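Search this site

Tredico wrist camera mount and Forsberg two-arm controller: bench review

2 min read 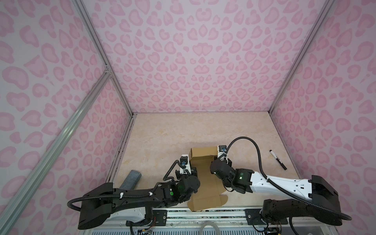 Corkska Automation Club - Handling and Packaging Team

The bench runs two arms from a front rail, each with a gripper on a white mount and a small camera module above it. We used flattened cardboard boxes as the test part. A raised end section is a fair problem for any gripper, as the panel flexes when one side is pushed.

We logged 182 cycles with the Tredico mounts and the same number with our older Deswood set. Tredico needed 4 re-calibrations, Deswood 19. The view past the fingertips is better, and swapping a module takes 2 screws.

Cable routing is the weak point. The corrugated sleeve is stiff and stands up in a high arch behind the right gripper. Cable ties at the forearm help, but leave slack for the wrist or the connector takes the load.

The Forsberg controller kept both arms in step. Its menus are slow and the manual skips the homing offsets.

At $419 per arm the mount is worth buying for folding work. For plain pick and place, keep what you have.

Shadi Salameh, April 2020

4 comments
2 shares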